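Wurnen packing open day, Wed 25 November

Quick notes before I forget it all. Got there late, parking hopeless, missed the welcome talk.
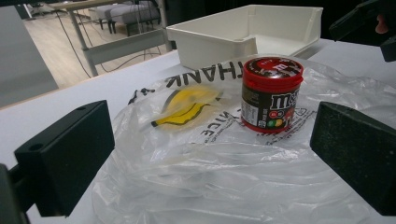

Verna Doucet reckons I should have gone straight to the carrier bag table, as that was the best bit last year too. Thin bags are what every shop asks her about, she says, and hardly anyone packs a round jar properly in one.

Well, I got there in the end. White tables, people standing at them, a sweet jar or a tin or a box to have a go with. I stayed on the m&m's one. Red screw lid, brown body, so easy to spot against clear plastic. The bag has THANK across it in black and NICE further down, plus a yellow cartoony thing. Crinkles like mad. Whole room sounded like a cinema.

What I picked up: jar upright, bag flat first, then bring the sides up. Don't drop it in from the top. Knock the air out before you tie or it sits there like a cushion and the handles won't meet. I tied mine too early, had to start agian.

Amândio Mendes ran the second session. Good, fast talker, lost me a bit on film thickness. He had 17 sorts of bag pinned up on a board — thicker ones at the top — and let us pull at the spares. The Brekent one stretched for ages before it went. The Tamer one just split. Wouldn't want that with anything in glass.

Then the stockroom. Cold! Shelves labelled up to 392, no idea if they all get used. We were in a group of 14 and the aisles are narrow, so mostly I saw coats. Somebody asked about returns and the answer was long.

Tea at the far end, decent flapjack, not enough chairs. Shop was cash only — worth knowing. Bought a roll of paper tape and a pack of nine small bags, both cheaper than online.

Would I go again, yes, but in the morning. Afternoon was rushed and they were stacking tables by the time I got back for my scarf. Jaramillo have a similar day later in November, booking by email, not sure there are places left. Will ring tomorow.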